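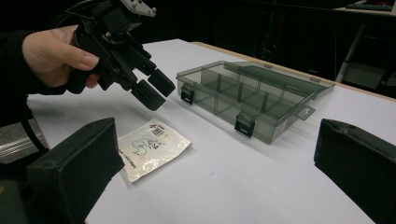 Lefteris Pappas objected in the Friday tutorial that a reorder point is only a guess with a formula wrapped around it, and asked why small stores should bother calculating one. The objection is fair where demand is unknown. Where even one season of issue records exists, the calculation takes a few minutes and can be checked by someone else.

Week 5: Reorder points and safety stock

Terms
Lead time: working days from placing an order to having the goods on the shelf. Include receiving and labelling.
Demand rate: units issued per working day, averaged over the period of record.
Safety stock: units held against late delivery or unusual demand.
Reorder point: demand rate multiplied by lead time, plus safety stock.

Worked case
The Wirville store issues 16 packets of fasteners per working day. The supplier, Dadby, quotes a lead time of 8 days. Demand over the lead time is 128 packets. With no safety stock, the store rounds up and reorders at 130, leaving a margin of two packets — too thin for any supplier with variable delivery.

Lead time should be taken from receiving dockets. Quoted figures usually leave out the supplier's own processing, and January shutdowns distort both columns. Record the shutdown separately and leave it out of the average.

Small parts
Count by weight only if unit weight is consistent across batches. Store one item per compartment, labelled on the body of the container and not the lid. Lids get swapped.

Reading: Obura case, sections on stockouts and partial deliveries. The Skokari data will be used next week, so bring a calculator.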